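Subject: Re: [mostico-users] Old workstation for a home photo archive, worth it?

Hi everyone, finally sitting down to answer this one properly. My chip is an Intel Xeon, an E5-2630 v3 if I'm reading the small print right:
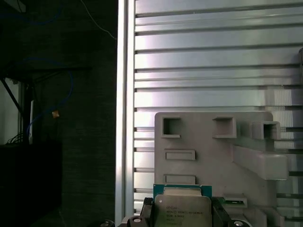

1. First, the question I'm answering

On the list in September it was asked:

> I have six boxes of family slides and prints and I'd like to scan
> the whole lot before the basement gets any damper. My laptop chokes
> on big scans. Is it silly to buy a used workstation for this, or
> should I just pay a shop to do it? Also, what do you all do about
> naming the files? I started with the year but half of them have no
> year. Any advice welcome, I'm a bit lost.

2. Shop or home?

Not silly at all! I got a quote from Mazurek, the photo place near me, and it came to $389 for 900 slides, which sounded fair until I remembered that I'd have to sort them first anyway. Sorting is the whole job. The scanning part is just feeding the machine and drinking coffee. So I did mine at home, over one long winter, and I don't regret it (well, I regretted it a little in February).

If your slides are already in order and you don't care to look at each one, pay the shop. If they're in shoeboxes with rubber bands that crumble when you touch them, you're going to be handling every single one regardless, and you may as well have the scanner next to you while you do it.

3. The computer

You don't need anything fancy. Scanning doesn't ask much of the processor, but opening a stack of huge files and cleaning up dust spots does, and for that I'd put the money into memory and a second drive before anything else. My laptop used to choke too, and it was always when I had too many scans open. Closing a few helps more than you'd think! Try that before you spend a dime.

If you do go for a used tower, ask the seller how loud it is. Mine lives under the dining table and my family has opinions. And check that the scanner will plug into it. I own a perfectly good old film scanner with a connector I had to hunt down a card for, and that took me longer than the first box of slides.

4. Names for the files

Please don't start with the year. I did the same thing and ended up with a giant folder called "unknown" that had all the best pictures in it. What works for me is box, then row, then slide, so the file name tells me where the real thing is. The year goes in the notes field in Mostico, where I can put "maybe 1960s, the blue car summer" and fix it later when an aunt sets me straight.

I keep the notes short. Who, where, whatever was written on the mount, even if it's wrong. Copy it exactly. My grandfather wrote "lake" on two different lakes and I'm glad I left both alone until I could compare the shorelines.

5. Dust and damp

Get the boxes out of the basement now, tonight if you can, and worry about scanning later. A closet upstairs is fine. I moved mine into Gedomano sleeves (the plain ones, not the ones with the sticky flap) and they've held up well. A rubber bulb blower takes care of most of the dust. I never wipe a slide unless it's truly awful, and then I practice on one of somebody's thumb first. There will be a thumb. There are always several.

6. Backups

Two copies at home on separate drives and one at my sister's place, swapped when we visit. I tried Stavance for the online copy and it was okay, only very slow on my connection, so I upload the favorites there and leave the rest. If anyone on here has it set up to run overnight without falling over, I would love to hear how, because mine stops somewhere past midnight and I find it sulking at breakfast.

Anyway, start with the smallest box. Scan it all the way through, name it, back it up, and see whether you still like the hobby. And if you get stuck on color casts on the old prints, write back to the list and say what scanner software you're using. I have a pile of settings saved for faded reds and can paste them in.

Happy scanning!

--
To leave this list, send a message with the word "unsubscribe" in the subject line.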